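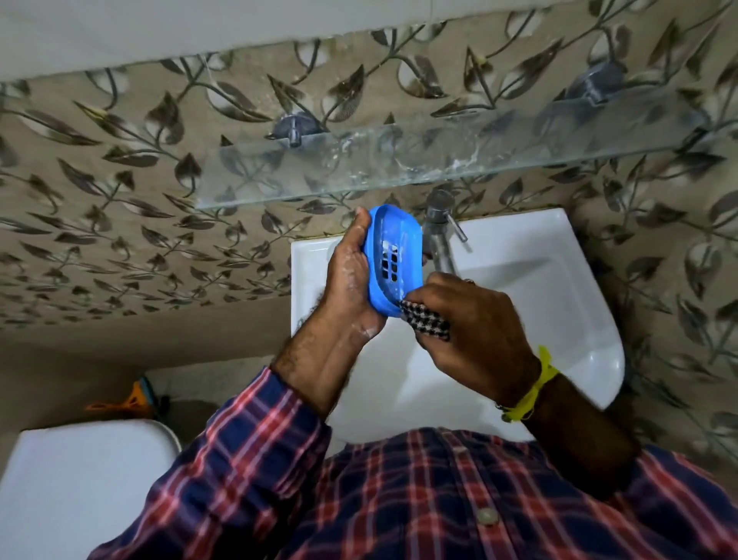
Fig. 1. Lavagem da saboneteira, mão esquerda segura e inclina, mão direita esfrega com o pano.

Caderno de percepção, Hatis
2021-09-03

Dia bom! Consegui finalmente pôr o segmentador de contatos a correr de ponta a ponta nos clipes em primeira pessoa, sem parar a meio para eu corrigir caminhos à mão. São 185 clipes na pasta de tarefas domésticas, e o lote inteiro passou durante o almoço. Ontem nem chegava à metade.

Fiquei a manhã quase toda agarrada ao clipe da saboneteira (o da Fig. 1), que tem tudo o que nos dá dores de cabeça e por isso mesmo é ótimo para depurar. A peça azul é uma maravilha para a máscara por cor: separa-se da louça branca e dos azulejos de folhas castanhas quase sem esforço. O problema são as mãos. A esquerda tem espuma na palma, nos dedos e no pulso, e o modelo antigo partia-a em pedaços, como se cada mancha branca fosse um bocado do lavatório. Com o retreino da Marina Economou a mão sai inteira. Fiquei mesmo contente quando vi.

O pano continua difícil. Padrão preto e branco miúdo, amarrotado entre os dedos, e o contorno salta de quadro para quadro. Experimentei duas coisas:

- suavizar a máscara no tempo com uma janela de 5 quadros. Melhora o contorno, mas atrasa o instante em que o contato começa, e esse instante é o que o planejador mais quer saber.
- deixar a máscara em bruto e suavizar só o ponto de contato estimado. Muito melhor. Fica assim por agora (ramo contato-suave, ainda sem merge).

Outra coisa engraçada de acompanhar: o reconhecedor de lado da mão. A direita tem uma pulseira de fio amarelo vivo e um anel fino, e desconfiei que a rede estivesse a usar a pulseira como atalho. Tapei a zona do pulso com cinzento e corri de novo: a confiança desce um pouco, mas o rótulo mantém-se. Convém repetir noutros clipes antes de festejar. Stelios, se tiveres uma hora livre, o script é o tapa_pulso.py e aceita uma lista de caixas.

Prateleira de vidro. Aqui perdemos. A profundidade estimada atravessa o vidro e devolve a parede de trás, com umas ilhas soltas nas zonas de salpicos brancos. Para o mapa de colisões isto é grave, ainda mais porque a borda de cima da saboneteira fica quase encostada à prateleira: o planejador acha que tem espaço livre e propõe subir a peça direto contra o vidro. No simulador bateu em 4 das trajetórias que gerei a partir deste clipe. Solução provisória: marquei a prateleira à mão como um volume opaco, com 4 cm de folga em volta. Feio, mas as trajetórias novas já saem por baixo e para a frente, com um arco bem bonito.

A Evangelia Antoniadis sugeriu usar os suportes cromados como âncora, ou seja, detectar os dois suportes e deduzir o plano do vidro entre eles. Gosto muito da ideia! Os dois veem-se através do vidro, e o detector de ferragens do Mavromatis já reconhece coisas parecidas. O senão é o reflexo no cromado, que também nos estraga a torneira de vez em quando.

Papéis das mãos: a etiqueta automática deu "esquerda = suporte, direita = ferramenta", que é o que eu poria à mão. O que falta é a força. Só com imagem não temos como saber quanto o pano aperta contra a borda, e o controle por impedância precisa de um valor para arrancar. Pus um valor baixo e fixo, com aumento em rampa até 5 N e paragem se o objeto rodar na pega. Discuti isto com a Marisa Bianchini, que preferia aprender a rampa com os dados da luva do Nemano. Concordo a prazo, mas a sincronização entre a luva e o vídeo ainda anda torta.

Pendente:
- merge do contato-suave depois de o Stelios olhar
- protótipo do plano do vidro a partir dos suportes (eu e a Evangelia A.)
- tirar a constante da folga de dentro do código, está escrita em dois sítios
- perguntar à Marisa pelo formato dos carimbos de tempo da luva
- mais clipes com espuma na validação, temos poucos

Máscaras e registos do lote estão em percepcao/lote_domestico. Não apaguem a pasta tmp, o visualizador ainda lê de lá.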